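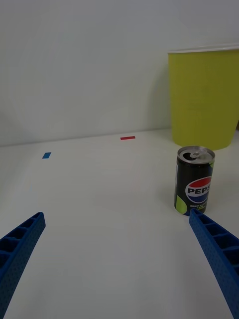 Blue ribbed gripper fingers beside a soda can, with a yellow cup behind it.

The Lerach grip fault was a recurring failure in the Trata, a tabletop robot arm made by Plastach and fitted with soft-looking ribbed fingers. It came to light at the Espiritu workshop, where the arm was being taught to pick up everyday drinkware, and it takes its name from the Lerach controller, the small board that tells the fingers how far to open and close.

Background

The Trata was meant for light household things such as cups and cans, and by most accounts it was a pleasant machine to work beside, quiet and rather patient. Its fingers bend a little around whatever they hold, so the controller has to guess how firm the grip is from how hard the motor is working. With a full can this guess was usually a good one. With a paper cup, which pushes back hardly at all, it was much less dependable.

The fault

During a run of 540 picks in July, the arm let go early 13 times, and in 11 of those cases it was carrying a paper cup.
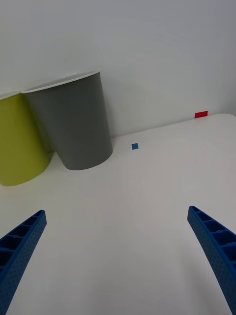

The controller would read the soft give of the cup wall as a sign that it had missed altogether, and would then open the fingers wide to try again, even when the cup was already well off the table. Most of the dropped cups were empty and did no harm, but 2 held water, and one of these spilled over the base of the arm and tripped its power supply. The arm sagged down onto the table when the power went, and this worried the workshop a good deal more than the puddle did (anyone with a hand under it might have been pinched).

Repair and later changes

Plastach first suggested a tighter grip, which crushed the cups. A second update made the controller wait about half a second and check the finger position again before opening, and early drops became rare after that. Later Trata arms also came with a brake on the shoulder joint, so that the arm stays put if the power is lost, along with a raised lip around the base to keep liquid out. Older arms can take the brake but not the lip.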